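Where the series stands, and why I don't trust my own outline

Some of you have asked what happened to the character series, the one where every place gets a person. I said in July that the next batch was nearly done. It wasn't. I had a folder of sketches and a spreadsheet, and the spreadsheet was in better shape than the sketches, which is a bad sign in any creative project.

So this is a progress post, with less progress in it than I'd like.

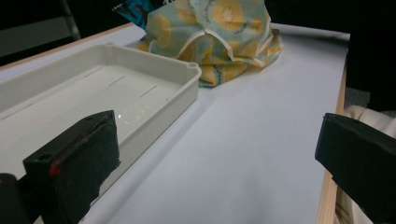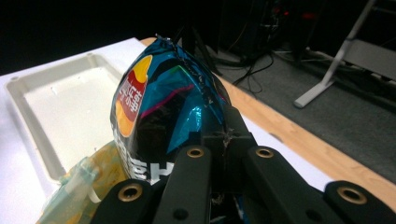 The Pinier problem

Pinier was supposed to be the easy one. It's the oldest town in the setting, it has a harbor, it has a grudge against its neighbor. I wrote a 3000-word profile for it two winters ago and was very pleased with myself. I read it again on Monday and couldn't find a person in there anywhere. There's a list of exports. There's a paragraph on the bell tower. There's a line saying Pinier is "proud but lonely," and I would like to know which of my characters that doesn't apply to.

This is my complaint with the whole genre, and I include my own work in it. You take a place, you take the first three things people know about it, and you hang them on a teenager with good hair. Cold place, cold kid. Farming place, kid with a straw hat. Readers nod because they recognize the joke, and then you have 40 more places to get through and the joke is already used up.

I don't know how much of that can be fixed. Other people who do this say the cure is more research. I've done more research. What I got was a longer list of exports.

Komari and Mạc

These two started as one character and I split them after the second story, mostly because the dialogue got funnier when there was somebody to argue with. Komari is the island, Mạc is the river district across from it. A few of you write to me only about them, and I can see why, they're the only pair in the series who seem to want anything from each other.

But I've been looking hard at what they do on the page, and in six stories out of eight they have the same fight. Komari makes a promise, Mạc doesn't believe it, Komari breaks it by accident, the ferry leaves. It reads fine once. I'm less sure it reads fine as a series, and I doubt the people who tell me "it's a motif."

The other thing is the name. I've had two messages telling me to drop the mark under the a in Mạc because it doesn't show up right on some phones. I'm leaving it. If your phone shows a box there, sorry, I've tested three fonts and that's as far as I'm willing to go.

Resar gets cut (probably)

I know Resar won the poll. I also know what that poll was. It was up for one weekend, you could vote as often as you liked, and the total came to 2739 on a blog that doesn't get that many readers in a good month. I'm fairly confident that a small number of you were very determined.

My trouble with Resar is that I made the character a former capital who lost the title, and I've never worked out what a person does all day with that. He sulks. He wears the old coat. In the crossover chapter he stands at the back of the council hall and says one bitter thing, and it's the best line in the chapter, and then I have no use for him for 603 lines of script. I counted because I was hoping it would be fewer.

Maybe he becomes a side character in Pinier's story. That would give Pinier someone to talk to, at least, and it would give me a reason to rewrite that profile from nothing. I've moved his notes into the Pinier folder and haven't deleted anything.

What about the spin-off

I'm not announcing a spin-off. I announced one last time, with a logo, and there are still comments under that post asking when it starts. The shorter stories set in the present day will go up here under the same title as everything else, when they're finished, in whatever order they get finished in.

First will be the Komari one with no ferry in it. I've written the opening page four times and Mạc doesn't show up until the very end of it, so we'll see if either of them can carry a story alone. I have my doubts. Comments are open, and please, no new polls.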